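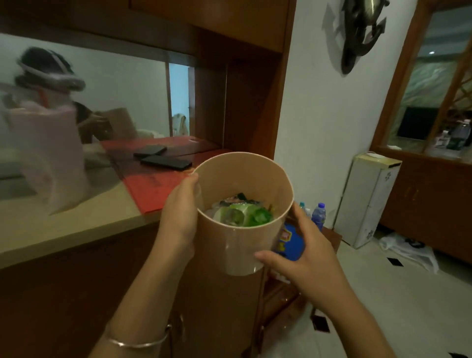
Kendra Sutherland reckons the new campaign rules for Naltberg are the best thing to happen to the game in years, and after one long evening with them at the Mavby club it's hard to argue with her!

The Naltberg supplement landed in December and the club got stuck in straight away, with 12 players signed up for a linked campaign on a shared map of the river valley. Each player starts with a small warband and a single fortified village, and what you lose in one battle stays lost in the next. That changes everything. People who normally charge across the table with the lot were suddenly pulling their cavalry back behind the hedges (and grumbling about it).

The opening round threw up a cracker between the Warneo marsh folk and the Dhillon hill clans. Kirsten Ouellet, commanding the marsh side, gave up the bridge on turn 3, let the clans pour over, then brought her boats in behind them. She needed a 9 or better on two dice to break the chieftain's guard, and rolled a 10. You could hear the cheer from the car park.

The weather table is great fun too. Fog rolled in on two boards and left the archers with nothing to shoot at, while a third game was fought almost entirely in a flooded field. A few bits still need ironing out, mainly the supply rules, which slowed things down badly once both armies were split up. Sutherland wants to try a simpler version for round two, with one supply roll per side.

The campaign runs to 18 battles in all, and the clans get their chance at revenge in the next round, this time with a siege of the Warneo ferry fort. Dice go down at 7pm, and spectators are welcome.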